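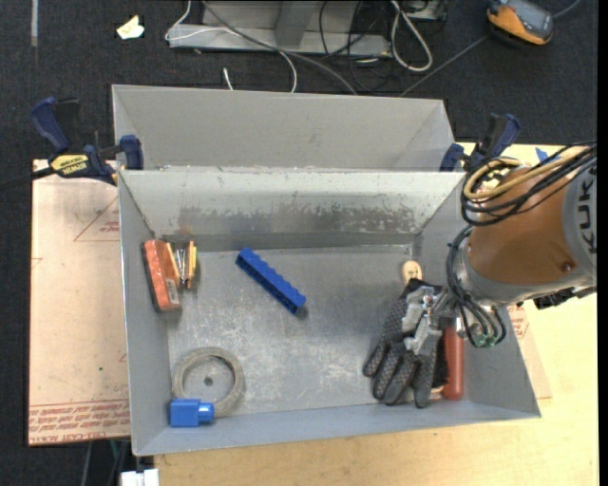 格林德登(Grindeden),2019年7月16日

给抓取工位做预算:先从料箱和夹子算起

每年都有人拿着一张机械臂的报价单来找我,说预算做好了。我一般先请他坐下,再给他倒杯水。机械臂那一行是整张表里最好填的,销售会替你填。下面讲的是剩下那些行怎么填。适用对象:准备搭一个料箱拣选工位、手里钱不多、上面还有人要签字的小团队。

第一步:先写清楚要抓什么

不要写“各类工件”。写手套,写胶带卷,写带长手柄的工具,写贴条码的包装块。手套这种软东西跟一根蓝色塑料长条放在同一个箱子里,对夹爪来说是两份完全不同的工作,报价也就可能是两份。Aldana Paredes 管我们的采购,她的规矩是清单上没有的物品,验收时一概不认。我起初嫌她死板,后来把这条抄进了模板。

第二步:夹爪单列一行

金属夹爪、手指、转接法兰、备用手指,分开写。我们向 Lomono 和 Fevico 各要了一份报价,Lomono 的那份便宜,翻到第二页才发现手指是选配。法兰也是选配。螺丝倒是送的。

问价时请把这几句原样发过去:
手指能否由用户自行更换?
更换后是否需要重新标定,由谁来做,收不收费?
备件从哪里发货,要等几周?

第三步:线缆和软管

机械臂手腕上那几圈黑色线缆,样本图册里通常看不见,想必是摄影师有审美。预算里它得看得见。按手腕转到最极限的姿态量长度,再留出弯曲余量,接头买双份。供应商如果说“标配线束够用”,请他把机械臂的姿态也写进合同。

第四步:料箱与固定

灰色钣金箱不贵,贵的是它会挪位置。箱子挪一点,前面做的标定就白做一点。临时方案是用杆式夹把两只箱子夹在一起,压在木台面上,图中用的是 IRWIN 的蓝柄夹。长期方案是定位板加螺栓,要做台面开孔,工时记得算进去。

箱底会磨花,漆会掉,这笔钱归入“耗材”,别归入“意外”。财务对“意外”两个字过敏。如果用视觉识别,顺便问一句供应商,他们的算法是在新箱子上测的,还是在一只满身划痕的旧箱子上测的。

第五步:小件合计

下面是我们那张表里的小件部分,单位欧元,不含税:

杆式夹与定位件:285
线缆、软管、接头:422
备用夹爪手指:624
小计:1331

数字不吓人,吓人的是第一版预算里这几行全是空的。Ezekiel Alcantara 当时在空格里填了“现场解决”,现场后来由他解决了整个一月。

第六步:试抓条款

签合同前,把你自己的箱子和自己的物品寄给供应商,别用他们的演示件。演示件通常是立方体,立方体谁都抓得起来。要求至少跑3轮,每轮把物品重新倒乱,失败的记录也要交给你。集成商 Hoarau 对这一条很不情愿,但还是签了,签完对我们客气了不少。

第七步:交上去

表格分两页。第一页写设备,给签字的人看;第二页写其余一切,给将来骂你的人看。两页的总额要加在一起写在第一页右上角,字号别缩小。

补充:有读者问地面走线要不要单列。要。线槽和扎带放在第三步里一起报,绊倒人的费用请咨询贵单位的保险。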